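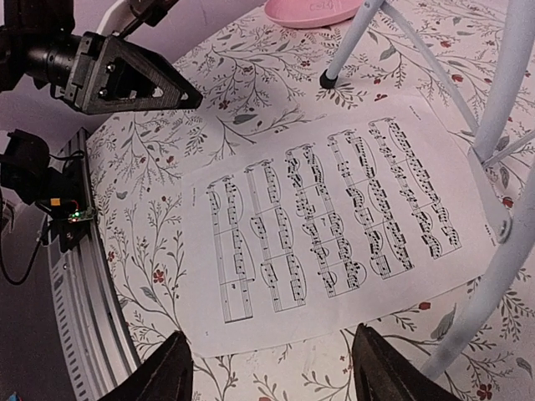 Tai finished tracking the last of the band songs in October, and the recording part of the grant is now closed. Of the 12 songs we proposed, 11 are recorded in full and one has been dropped for a reason given further down. The biggest change from the plan is how the parts were prepared. The application said the string players would learn by ear from demos, as the band does. After the first rehearsal Ngan-ling Wei asked for everything written out, and she was right to. Her parts are dense, five systems to a printed page with long slurs over the fast runs, and the players were reading them through at tempo by the second session. The cost of the notation software and printing came out of the rehearsal line, which had room in it.

Report to the Flenley Music Fund, second period
Project: Tai, debut album and regional shows
Prepared by Shu-fen Tam, project manager
Sun 7 December

Recording

All band sessions took place at Pornar, the studio named in the application. Rami Hattar engineered and is also mixing. Drums and bass were done live in the same room, with guitars and keyboards added afterward. Vocals took longer than planned. Hoi-yan Chung had a throat infection during the week we had booked, and the studio let us move those days without charging a fee. She re-sang two songs that we had already marked as done, and the new takes are the ones we are using.

The strings were recorded with a quartet, 4 players in all, as budgeted. They play on five songs. We had only asked for money to cover three, but the players got through those early on their second day and we used the remaining hours. The arrangements for the extra two were ones Ngan-ling had already sketched for the live show.

The dropped song is "Harbor Lights, Slow." The band never settled on a version they liked. There are two different recordings of the backing track and neither has a final vocal. Wen-hsiung Hsieh, who wrote it, would rather hold it back than put it out unfinished. This leaves an 11-song album running to 40 minutes. We ask the Fund to accept this as meeting the deliverable. If the Fund would prefer that we supply a twelfth track, there is a piano instrumental from the same sessions that could be mixed within the current budget.

Mixing and mastering

Six songs are mixed and approved by the whole band. Two more are mixed but are going back for changes to the vocal level. The other three have not been started. Rami has other work booked in January and will come back to them after that. We had hoped to have all mixes in hand by the end of the year, so this part is behind schedule. Mastering can't be booked until the last mix is approved, and the engineer we want needs three weeks' notice.

The single is ahead of the rest. "Second Ferry" is mixed and will be mastered separately so it can go out before the album.

Live dates

The application promised three shows in the region. Two have been played. The Flelbridge show was in a room that holds 100, and it sold out on the day. The quartet could not all make it, so the band played with one violin and one cello and left out the two songs that don't work without the full group. The second show was an afternoon set at the Flenley library, free to enter, with the full quartet. We did not count heads there and the library does not issue tickets. The children's corner stayed open through the set, which was louder than we expected – we would ask for a different room next time.

The third show is meant to be the album launch and will move with the release date. The venue is holding two dates for us and needs an answer by the end of February.

Open workshop

Hoi-yan and Ngan-ling ran the songwriting workshop as described. It was full. Several people asked if there would be another one, and we have no money set aside for that in this grant. We may apply separately.

Budget

Spending is within the total. Studio time came in under budget because of the quick string sessions. Travel is over, mostly from van rental, which went up between the application and the booking. We have moved part of the studio underspend to travel and would like the Fund's agreement to that in writing. Player fees have all been paid, and receipts are in the attached folder. The one invoice still outstanding is the second half of Rami's mixing fee, payable when the last mix is approved.

The artwork line has not been touched. Wen-hsiung had offered to do the cover himself and we now think the money should be spent on a designer as planned. Two have sent quotes.

Next period

Approve the two returned mixes and finish the remaining three.
Book mastering.
Choose a designer and agree on a cover.
Confirm the launch date with the venue.
Release "Second Ferry."

Decisions needed from the Fund

Whether an 11-song album is acceptable.
Whether the transfer from studio time to travel can go ahead.
Whether the end date of the grant can be extended by two months to cover mastering and the launch show. Without the extension, both would fall after the final report is due.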